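How many sim demos do I need before a pick-and-place policy stops missing the plate?

posted by pipette_gremlin, April 14, 2020

Hi all! I help run a small wet lab and I got handed the robot project because I once fixed the printer. We're trying to teach an arm to pick up a well plate from its holder and carry it over to a reader. Everything is in simulation for now, and I drive the arm myself to record the examples (my wrists are not happy about it).

So far I have 196 episodes saved. I trained on all of them over the weekend and the thing is weirdly good at coming down over the plate and pretty bad at closing on it. It closes early, or it closes a bit off to one side and shoves the plate around. My starts mostly look like this one, arm up high with the fingers wide open:

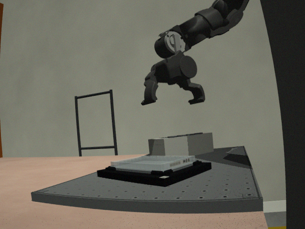
I record at whatever rate the default config gives me, and I keep an episode if the plate ends up where it should, even if I fumbled a little on the way. I did move the plate between sessions, but looking back through the folder I mostly nudged it a little and kept the same angle. There are two camera streams and I'm only training on one of them. Is that dumb?

The second stream looks down on the board from much higher up. You can see how far round the plate is turned, which is hard to judge in the other one, but I was worried about the shadows. They go all over the board in that view and I figured the network would latch onto them.

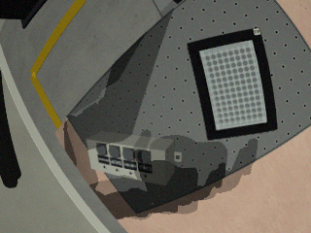 View from overhead, with the 96-well plate in its black frame.

My coworker says just record more until it works. Before I sign away another week, is there a number people aim for? Or should I be fixing the 196 I have?

Dagmar Paulík

Hi! We did a very similar job at Bremum, also plates, also sim first, so I have opinions. Don't record more yet. Go through what you have and throw out every episode where you hesitated right above the plate. I know it hurts. When I hover and wiggle before closing, the model learns the wiggle, and then it picks a random moment in it to close. When we did this in October we ended up with 77 clean ones and the policy trained on those beat the one trained on everything, and it wasn't close.

Then use both cameras. The high view is the one that tells you rotation, so leaving it out is probably where your sideways misses come from. For the shadows, change the light between episodes if your simulator lets you. Ours had a setting for it buried in the scene file and it took me an afternoon to find. Turn the plate too, a good bit more than feels natural — I used a list of angles and worked down it so I couldn't cheat.

One more thing, check that your gripper command and your images have matching timestamps. Mine were off by 3 steps for a month. Looked exactly like "closes early."

jurco_fan_4

more data. always more data. we use the Nanach recorder at work and just leave it running

pipette_gremlin

Oh no, the timestamps. I just checked and mine are off by 4. Thank you Dagmar!! I'm going to fix that first and retrain on the same episodes before I touch anything else, then do the cleanup. Does the list of angles need to be even, or did you bunch them up around the ones you expected on the real bench?

Dagmar Paulík

Even to start with. I added extras later for the angles it kept failing on. Post your results when you have them, I'm curious whether the second camera does as much for you as it did for us.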